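Die Kunst, eine Stunde lang nichts zu sagen

Wer das Sprachcafé Talum an einem Freitag betritt, hört zuerst den Wasserkocher und dann ein freundliches Durcheinander aus Schwedisch, Deutsch und sehr viel Gelächter. Die Leiterin hat sich trotzdem Zeit für ein Gespräch genommen, und zwar reichlich, wie sich herausstellen sollte, denn sie erzählt ausgesprochen gern.

Angefangen habe alles in einem Sommerhaus in Dramolholm, sagt sie und schenkt erst einmal Tee nach. "Ich war 78 Tage dort und konnte am Ende genau zwei Sätze ohne Fehler. Aber die konnte ich wirklich schön!" Zurück in Deutschland wollte sie unbedingt weitermachen, fand im Kursprogramm aber nur Grammatik, Kapitel für Kapitel, und abends um acht war sie dafür schlicht zu müde. Also lud sie drei Bekannte in ihre Küche ein, es gab Zimtschnecken, und wer ein Wort nicht wusste, der umschrieb es eben.

Heute kommen elf Leute in die Freitagsrunde. Ein Lehrbuch gibt es noch immer nicht, dafür eine Regel, an der sie sehr hängt: Neue dürfen beim ersten Mal einfach nur zuhören. "Die meisten sind ganz erleichtert. Man sitzt da, trinkt etwas, versteht die Hälfte - und irgendwann rutscht einem doch ein Wort heraus, meistens beim Essen."

Und die Aussprache? Da winkt sie ab. Korrigiert werde nur, wer darum bittet, und auch dann erst, wenn der Satz zu Ende ist. Sie selbst verwechsle bis heute die Töne in manchen Wörtern, das habe ihr in Dramolholm im Laden nie geschadet, man habe ihr den Käse trotzdem gegeben.

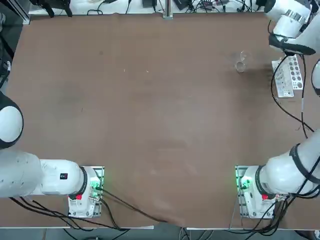
Ganz ohne Grammatik sei es ihm allerdings zu wenig gewesen, wendet ein Teilnehmer ein, er habe sich nach einem halben Jahr heimlich Tabellen mit Verbformen gekauft. Die Leiterin lacht und lässt das gern gelten. "Wer nach Tabellen fragt, ist ja schon mittendrin. Dann machen sie auch Spaß, glaube ich." Für den Februar plant sie einen Vorleseabend mit Kindergeschichten, die Auswahl liegt schon bei ihr zu Hause auf der Treppe.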